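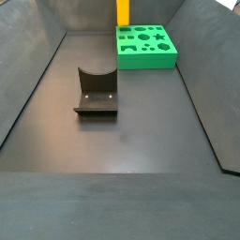 Green foam sorter over by the right wall, black stand closer in.

Filed under: Builds in Progress > Arms & Grippers > Home and Shared Shop

gantrygoose
OK so I finally have something worth posting from the shared shop in Pernby. I've been building an arm setup in the back corner there for most of the summer, and the goal (don't laugh) is to get it to do a toddler's shape sorter. Pick up a block, find the right hole, put it in. I call the whole rig Flarkska because the first control script had a typo I never fixed and now it's on every folder.

The work area is a gray box with sloped sides. I wanted the slopes so anything that gets dropped slides back toward the floor where the gripper can reach it. The sorter is foam, which I picked because I was tired of hearing hard plastic crack against metal fingers. Round pegs are going great. The long rectangular block is killing me. It gets to the hole, it's almost lined up, and then one corner catches the edge and the whole sorter scoots.

I logged 59 tries with that one block and got four clean ones. Four! Any ideas before I lose it?

solderandtoast
Love this. First thing I'd do is fasten the sorter down. If it scoots, your hole isn't where your script thinks it is anymore, and every try after that is junk data. Two strips of double-sided tape, done.

mustus
Going to disagree with toast. If you tape it down, you'll just crush the foam corner instead of sliding it, and then you've got a chewed up hole that accepts anything. The scooting is telling you that you're pushing too hard sideways. I'd leave it free until you fix the approach.

solderandtoast
Or tape it AND fix the approach? You can't tune something when the target moves on you.

gantrygoose
You're both making me nervous lol. I tried tape last night and mustus is kind of right, it didn't scoot but I could hear the foam getting squeezed. On the other hand my numbers were a lot easier to read. How would you change the approach? Right now I come straight down with the block as vertical as I can get it.
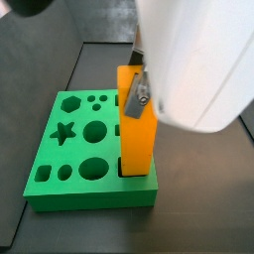

The trouble is I'm gripping it up high, so the bottom end has a long way to swing if the fingers are even a hair off. I can see it lean when I watch from the side. I did it that way so the gripper stays clear of the foam, but maybe I'm being too careful? There's plenty of block sticking out below the fingers.

mustus
Yeah, grab it lower. And don't come straight down. Tip it a few degrees so one edge goes in first, let that edge find the wall of the hole, then stand it up and push. That's how a kid does it and that's how I'd do it with my eyes closed.

TKershaw
Tracey Kershaw here, I run the Saturday-morning-style kids' build club over at Cisneros Hall, so I've watched a LOT of hands do this exact puzzle. Mustus has the tilt right. The other thing kids do is wiggle. Tiny circles while they lean on it. Can your arm do that, or does it only go point to point?

gantrygoose
It can do circles, I just never thought of it! I'd have to slow everything way down though. One drop takes about 5 seconds now.

solderandtoast
Slow is fine, it's a toy. I still say tape.

beltdrivebev
Side question, how much have you spent? I've been wanting to try an arm and my spouse wants a number.

gantrygoose
$1,521 so far, counting the arm (used) and a bunch of fasteners I bought twice. The sorter was the cheap part.

beltdrivebev
Oof. OK. I will present this as a savings over a boat.

gantrygoose
Update, 25 August 2018. Moved the grip down, added a small tilt, and put in a slow wiggle. Kept the tape too, sorry mustus. It's going in way more often than not. The wiggle did most of it, I think, because when I turned off just the tilt it still did OK.

mustus
Turn off the wiggle and keep the tilt before you say that. You only ran half the test.

gantrygoose
Fair, I'll run it that way next. Then the star, which I'm dreading. I'm away from the shop for the first part of September so it might be a while.

TKershaw
The star makes the kids cry too. Post it when you get there!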